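4 Aufstellen und Inbetriebnahme der Portionswaage Plirkov

Dieser Abschnitt gilt für Geräte mit Anzeigeeinheit Trerkby ab Softwarestand 1417. Der Softwarestand erscheint nach dem Einschalten kurz in der Anzeige. Bei älteren Ständen weicht die Tastenbelegung in 4.4 ab, siehe Beiblatt.

4.1 Aufstellort

Die Waage auf eine feste, waagerechte Fläche stellen. Zugluft, direkte Sonneneinstrahlung und die unmittelbare Nähe von Kühlaggregaten oder Spülmaschinen vermeiden. Zwischen Gehäuserückseite und Wand muss der Netzstecker zugänglich bleiben.

VORSICHT
Gerät nicht an der Lastplatte anheben. Die Wägezelle kann dabei überlastet werden. Immer am Gehäuseboden fassen.

4.2 Lastplatte und Füße montieren

1. Transportsicherung (gelbe Schraube an der Unterseite) vollständig herausdrehen und aufbewahren. Sie wird für jeden späteren Versand benötigt.
2. Plattenträger auf die 4 Bolzen setzen. Der Pfeil auf dem Träger zeigt zur Anzeigeeinheit.
3. Lastplatte auflegen und leicht andrücken, bis sie an allen Ecken aufliegt.
4. Füße verdrehen, bis die Luftblase der Libelle im Kreis steht. Die Kontermuttern anschließend von Hand festziehen.
5. Auf jede Ecke der Lastplatte drücken. Wenn das Gehäuse kippelt, Schritt 4 wiederholen.

Hinweis: Nach jedem Standortwechsel muss die Waage neu nivelliert werden, auch wenn sie nur innerhalb desselben Tisches verschoben wurde.

4.3 Stromversorgung

1. Netzteil zuerst mit der Waage, dann mit der Steckdose verbinden.
2. Taste EIN/AUS drücken. Es folgt der Segmenttest, danach der Softwarestand, danach die Nullanzeige.
3. Gerät 6 Minuten warmlaufen lassen. In dieser Zeit nicht justieren.

Der Akku wird im Netzbetrieb geladen, unabhängig davon, ob die Anzeige eingeschaltet ist. Das Batteriesymbol blinkt während des Ladens und steht still, wenn der Ladevorgang beendet ist.

VORSICHT
Nur das mitgelieferte Netzteil verwenden. Beschädigte Leitungen dürfen nicht mit Klebeband repariert werden — Netzteil austauschen.

4.4 Nullstellen und Justieren

Nullstellen korrigiert kleine Abweichungen bei unbelasteter Platte. Justieren ist nach der Erstaufstellung und nach größeren Temperaturwechseln erforderlich.

1. Lastplatte freiräumen.
2. Taste NULL drücken und die Stillstandsanzeige abwarten.
3. Taste CAL gedrückt halten, bis CAL 0 erscheint. Mit OK bestätigen.
4. Nach der Aufforderung das Justiergewicht mittig aufsetzen. Anzeige nicht berühren.
5. Wenn END erscheint, Gewicht abnehmen. Das Gerät kehrt selbsttätig in den Wägebetrieb zurück.

Meldet das Gerät Err 4, wurde während der Justierung eine Bewegung erkannt. Vorgang ab Schritt 1 wiederholen. Bei Err 6 liegt das aufgesetzte Gewicht außerhalb der Toleranz; Aufdruck des Gewichts mit der Angabe im Menü vergleichen.

Die Justierung in das Geräteblatt eintragen (Monat, Kürzel, Softwarestand). Im ausgefüllten Muster im Anhang stehen die Einträge von Ayodele Dauda für Juli.

4.5 Tara mit Tabletts und Schalen

Flache Tabletts können als Unterlage für loses Wägegut und Besteck dienen. Sie müssen innerhalb der Lastplatte stehen und dürfen weder das Gehäuse noch die Anzeigeeinheit berühren. Tabletts aus unterschiedlichen Serien haben unterschiedliche Leergewichte, auch bei gleichem Format. Deshalb jedes Tablett einzeln tarieren oder einen eigenen Taraspeicher belegen.

1. Leeres, trockenes Tablett mittig auflegen.
2. Stillstand abwarten, Taste TARA drücken.
3. Wägegut auflegen. Die Anzeige gibt das Nettogewicht an.
4. Für weitere Komponenten erneut TARA drücken. Der Taraspeicher addiert bis zur Höchstlast.
5. Zum Löschen alles abnehmen und TARA drücken.

Hinweis: Unter 300 g Nettogewicht die feine Anzeigestufe wählen (Menü F2). Löffel und Schaufeln, die beim Portionieren auf dem Tablett liegen bleiben, müssen mittariert werden. Körniges Wägegut, das über den Rand gefallen ist, vor dem Ablesen von der Lastplatte entfernen.

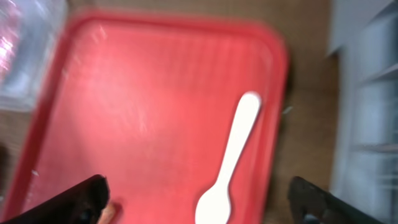
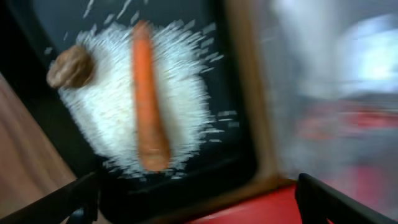 Abb. 4-3: Tabletts mit Auflage — Kunststofflöffel auf rotem Tablett; Reis und Karotte auf schwarzem Tablett

4.6 Taraspeicher belegen

Tablett auflegen, Stillstand abwarten, MEM gedrückt halten und Speicherplatz mit den Pfeiltasten wählen. Mit OK sichern. Die Werte bleiben nach dem Ausschalten erhalten, werden jedoch beim Rücksetzen auf Werkseinstellung gelöscht. Das Zubehör der Reihe Minamwood belegt ab Werk die Plätze 1 und 2; diese lassen sich überschreiben.

Reinigung der Lastplatte: siehe Abschnitt 5.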